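Progress report to Provent, small exporters grant
11 August 2022

Hi Dorottya,

Okay, where we are with the customs paperwork project! Since April we've signed up 114 small firms that ship goods overseas, and 85 of them have now had their first sit-down with us about tariff codes. The target was 100, so we're a bit behind, mostly thanks to the new duty schedule landing right when everybody was busy with summer orders.
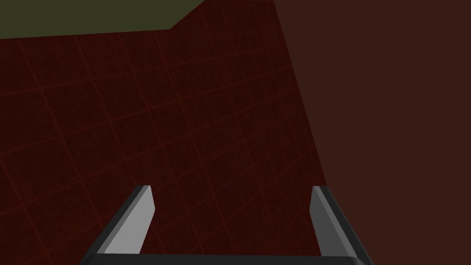 The big headache is still steel parts. Navitz had a whole shipment held at the port over a code that changed in the spring (they'd been using the old one for years), and Csonka is paying a higher rate while it waits on a ruling. Aba Akolgo has been on the phone with the broker nearly every day, bless him, and he thinks the Csonka refund claim is strong. I'm less sure, but I'd love to be wrong.

Money is fine. We've spent less on travel than planned, and I'd like to move that into translation, if you're okay with it.

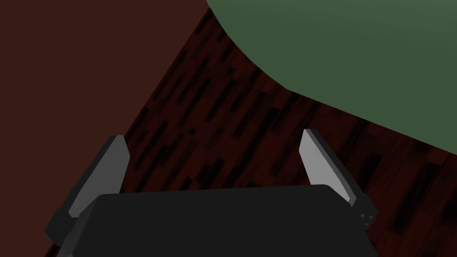
Gripper seen from above, simulated view.

Next up are the 15 firms that asked for help with origin certificates. Prorkeck goes first, and they've already sent me their supplier list. Could you let me know on the translation money before I book anyone?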